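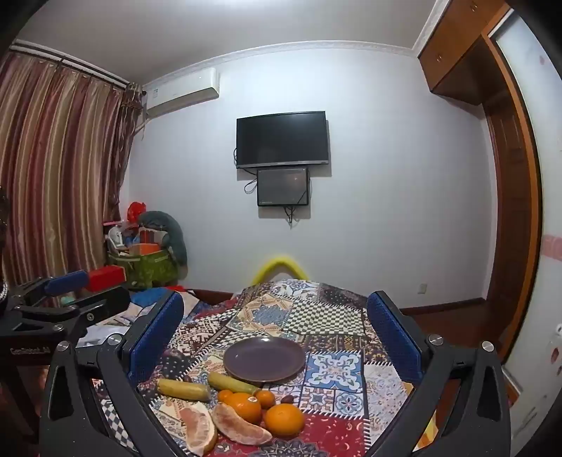

Jerska Tile Repeats is a collection of 411 repeating patterns for printed home textiles, stored as flat image files with a plain text index. It covers patchwork and tile layouts only. Florals, stripes and novelty prints are kept in a separate set, Hodero, with its own index. A layout is filed as patchwork when the squares differ in both color and motif, as on a tablecloth that mixes red, navy blue and cream squares with black-and-white checkerboard and ornate medallions. A layout in which every square carries the same motif is filed as tile, whatever the number of colors.

Contents

patterns/ holds one file per repeat, saved at 100 percent of print size
index.txt holds one line per pattern, with fields separated by tabs
palettes/ holds the color lists, one per pattern
CHANGES lists corrections by release

Index fields

id: three digits, never reused
layout: patchwork or tile
repeat_mm: width and height of the smallest unit that repeats
motifs: terms from the motif list, in alphabetical order
source: drawn, scanned or traced
notes: free text, often blank

The largest repeat in the set is 320 mm on its long side. Anything larger was left out, as the flatbed used for the scanned items could not take it in one pass and the joins were visible in print.

Color

Color values were read from the files and not from printed cloth. Scanned items were corrected against a gray card, but the cloth itself had often faded, and the reds are less reliable than the blues. Do not use the palettes for dye matching. Names such as "navy" and "light blue" follow the Paulauskas chart, second printing.

Known problems

Checkerboard squares in the traced items may be off by one pixel along the right side. The script seamcheck reports these but does not repair them.
The term "medallion" was applied loosely before version 2. Some entries should read "rosette".
Palette files for patterns with more than twelve colors are cut short.

Loading

Read index.txt as UTF-8. The first line is a header. Older copies of the Zeltex viewer skip the second line as well, so pattern 001 does not show up in them.

Maintainer: Ojārs Hunt. Send corrections with the pattern id and the field name. The next release is planned for July.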